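Progress report to Akstead: memory module supply and server qualification

Prepared by Arsen Melnychuk, Moroz
Date: 7/25/20

1. Where the project stands

This report covers the period from January until now. The last report ended with the opening of the test room in Sellport, and I will not repeat what was written there. In short, the first two stages of the work plan are finished, the third is in progress, and the fourth has been moved back by six weeks. The reasons for the delay are given in section 4.

The purpose of the grant remains the same. We want to find out if memory modules assembled by a small regional company can be used in enterprise servers at the same level of reliability as modules from the large suppliers, and at a price which a middle-sized data centre can accept. Moroz assembles and tests the modules. Vukance provides the servers and the rack space, and reports to us all faults under real load.

2. Qualification of modules

We received 418 modules from the assembly line in the first batch. All of them passed through the short electrical test, and after this 132 were selected for the long test in heated cabinets. The selection was made by serial number, so that each assembly shift is represented equally.

From the modules in the long test, 114 finished without any corrected or uncorrected error. The other modules showed errors of different kinds. Most were single-bit errors, which the server corrects itself and which a customer would perhaps never notice. We decided nevertheless to count them as failed, as it was agreed with Akstead at the beginning. Radymyr Fedoruk, who is responsible for the failure analysis, has opened all of these modules and found that the greater part has the same weak point, a solder joint close to the edge connector. The temperature profile of the oven was corrected in spring. The second batch was made with the new profile and is now in the cabinets.

I would like to be careful here. The first days of the second batch look better than the first days of the first batch, but the errors in the first batch came mostly after the second week. We will have a reliable comparison only when the full 3000 hours are completed.

3. Work with Vukance

The servers at Vukance were installed later than planned, but they have been running without interruption from the day of installation. They carry a mixed load: virtual machines, a database for internal use, and storage for backup copies. Vukance sends us the error log every week. At the start the logs came in a format that our software could not read, and Radymyr spent several days writing a converter. It works well and we will include it in the final delivery.
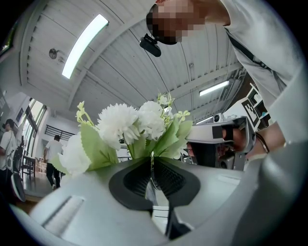 White blooms in an artificial bouquet, Sellport.

The technical staff of Vukance asked us two times for clearer labels on the modules. The present label becomes hard to read when the module is placed in the slot next to the processor cooler, and then the technician must take out the module to see its serial number. This costs time and also brings a risk of damage. We have drawn a new label with the number printed on the upper edge. It will be used from the third batch.

Another request was for a larger capacity module. This is outside the present grant. We have made a short estimate of the costs and can send it separately if Akstead is interested.

4. Delays and their causes

The biggest difficulty in this period was the supply of memory chips. Our distributor extended the delivery time twice, and the second time we were informed only after the agreed date had passed. Data centres everywhere are ordering more servers this year, and the large buyers are served first. A company of our size has little influence on this.

We took two steps. First, we signed with a second distributor, whose prices are a little higher but who holds stock in the country. Second, we changed the order of the work: the software for log analysis, planned for autumn, was begun in June, when the assembly line had no chips to work with. For this reason the delay in stage four is six weeks, although the line itself stood still for nine.

Travel between Sellport and the Vukance site was not possible for part of the spring. The meetings were held by telephone. It was enough for reporting, but the inspection of the cooling in the racks had to wait, and it is still not done.

5. Budget

Spending is below the plan in two lines, travel and external laboratory work. It is above the plan in materials, because of the second distributor. We ask Akstead for permission to move the unused travel money to materials. The total of the grant does not change. The table with all lines was sent with the accounts last month, and there has been no correction to it.

The cost of electricity for the heated cabinets was also higher than I expected when I wrote the application. At present we cover the difference from our own means — I mention it only so that it can be taken into account in future projects of this type.

6. Next steps

Until the end of the next period we plan to finish the long test of the second batch and to compare both batches by type of error. The third batch, with the new label, will be assembled when the chips arrive. The inspection of the racks at Vukance will be made as soon as the visit is confirmed.

Stage four, the test with fully loaded servers, will begin after this. We need for it four more servers than Vukance can give at the moment. Radymyr is speaking with them about a loan for eight weeks, and there is an oral agreement — the written one should follow soon.

We ask Akstead for an answer on the following points:

Transfer of unused travel money to materials (section 5)
New date for the start of stage four, six weeks later than in the work plan
Whether the cost estimate for the larger module should be sent

Questions about the failure analysis can be addressed directly to Radymyr Fedoruk. For all other matters please write to me.

Arsen Melnychuk
Project manager, Moroz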